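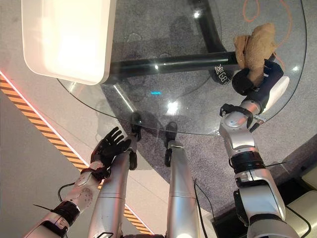
Why Does Food Taste the Way It Does?

From the Young Visitors' pages of the Stalach Museum of Food and Drink
Written by Nanna Hafstein and Bimla Lodhi
For readers aged eight to eleven

When you bite into a strawberry, a great deal happens in a very short time. Your teeth break the fruit open, juice spreads over your tongue, and a smell travels up the back of your mouth to your nose. Your brain gathers all of these messages and puts them together. The result is what we call flavor.

Taste and flavor

People often use the words "taste" and "flavor" as if they meant the same thing. Scientists use them differently. Taste is what your tongue and mouth can detect. Flavor is the whole experience, and it includes taste, smell and the way food feels when you chew it.

Scientists generally name five basic tastes:

Sweet, as in honey or a ripe pear
Sour, as in lemon juice
Salty, as in a pretzel
Bitter, as in dark chocolate or the white part of a grapefruit
Umami, a savory taste found in mushrooms, tomatoes and aged cheese

The word umami comes from Japanese. It was given to this taste by a scientist in Japan more than a hundred years ago, after he studied a broth made from seaweed.

What are taste buds?

Look at your tongue in a mirror and you will see that it is covered with small bumps. These bumps are called papillae (say "puh-PILL-ee"). Many of them hold taste buds, which are much too small to see without a microscope. Each taste bud contains a group of cells that can detect the chemicals in food once they have mixed with saliva. The cells send a signal along nerves to the brain.

Older books sometimes show a map of the tongue, with sweet at the tip and bitter at the back. This map is wrong. All parts of the tongue that have taste buds can detect all five tastes, although some areas may be a little more sensitive than others.

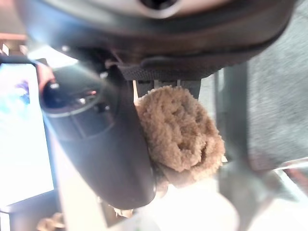
A smooth black tube with a rounded lower end.

The work of the nose

Your nose does much of the work of flavor. Tiny particles rise from the food as you chew and reach the smell cells high inside your nose. When you have a cold, the path is blocked and dinner seems dull. Your tongue still knows that soup is salty, but it cannot tell you whether the soup is chicken or vegetable.

Temperature matters as well. Ice cream that has melted seems sweeter than ice cream straight from the freezer, although the amount of sugar is the same – cold makes sweetness harder to notice.

Why some foods go well together

Cooks think carefully about which foods to serve side by side. A little salt can make bitterness seem weaker, and this is one reason some people sprinkle it on grapefruit. Something sour, such as a squeeze of lemon, can make a rich food seem lighter. Crisp foods are often served with soft ones, as with crackers and cheese.

There is no single correct answer. People in different countries grow up with different meals, and they learn to enjoy different combinations. Children are often more sensitive to bitter tastes than adults are, so a vegetable you dislike today may become a favorite later.

Try it at home: the apple and pear test

Ask an adult to help, and tell them about any food allergies first.

You will need 200 grams of peeled apple, the same amount of peeled pear, two plates and a clean scarf.

1. Ask the adult to cut the fruit into small, equal cubes.
2. Cover your eyes with the scarf and hold your nose closed.
3. Eat one cube and say which fruit you think it is.
4. Let go of your nose and try again with another cube.

Write down your answers in a table. Did they change when you could smell the fruit?

Words to know

Nerve: a pathway that carries messages between the body and the brain
Saliva: the liquid in your mouth that helps you taste and swallow
Savory: having a rich taste that is not sweet

Visiting with your class

The Taste and Smell display is in Gallery 4. School groups may have up to 22 pupils, and bookings are made through Shengli Peng in the Learning Office.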